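Steken Home & Craft Support
Ticket: Color rubbing off decorative pumpkins
Product: Pluston mini pumpkin set
Status: Open
Opened: October 8, 2022

What's going on

Hi there! I bought two sets of the Pluston minis for our fall table (we do a big one every year, and I already own way too many gourds) and I'm getting orange smudges on my green table covering. It's mostly from the darker ones. The pale yellow ones seem fine so far, knock on wood!

What I've tried

1. Wiped them all down with a dry cloth. The cloth came away a little orange, and there were new smudges by dinner.

2. Damp cloth with a drop of dish soap. Better for a day, then the same thing again. I may have scrubbed one too hard, oops, there's a dull patch near the bottom now.

3. Left them on newspaper in the garage for roughly 200 hours in case the paint needed more time. That helped a bit, but I can still get color on my thumb if I rub down in the creases.

4. Put one back on the green by itself to see if it still marks. I picked the one that goes from burnt orange in the creases to bright yellow on the ribs.

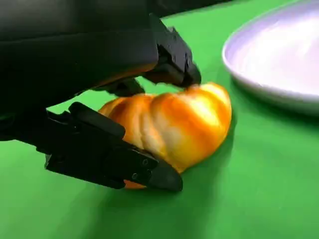 5. Next up is a clear matte sealer from Uchida that I have left over from May. Before I spray anything, is it safe on this finish? I don't want it going tacky on me.

What I'd like

A yes or no on the sealer, please, and a replacement for the one I scrubbed if you can swing it. I still have the box and the Plostton receipt.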